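About Plidia
7/6/24, by the Plidia workroom

Plidia started in January with 2 tables, one kettle and the belief that most households own a surface they have not properly seen for years. We help people get it back. We sort, fold, mend and hand things over, and we try to keep our eyebrows level while we do it.

Our own tables are no advertisement. A typical one by the window will hold checked clothing with an elastic waist, a tube of something, a tumbler and a quantity of paper that everybody is sure belongs to somebody else.
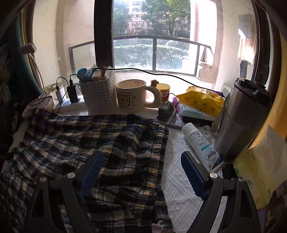 We charge 30 pounds for a morning, tea included. Clothes are done first. Paper goes last, as it breeds and people will insist on reading it. You keep the final say on everything, even the jar of odd lids.

So far we have cleared 56 tables and been thanked for most of them. Our smaller branch, Sondisholm, takes sheds and lofts, and has lower standards about spiders. Bookings for either go through the same form. Please tell us if there are stairs.

Recent
Sondisholm: shed dates now open
200 buttons and where we put them
Folding checked cloth so the lines meet
The Parisi drawer method, tried and abandoned
Vestus mending bags back in stock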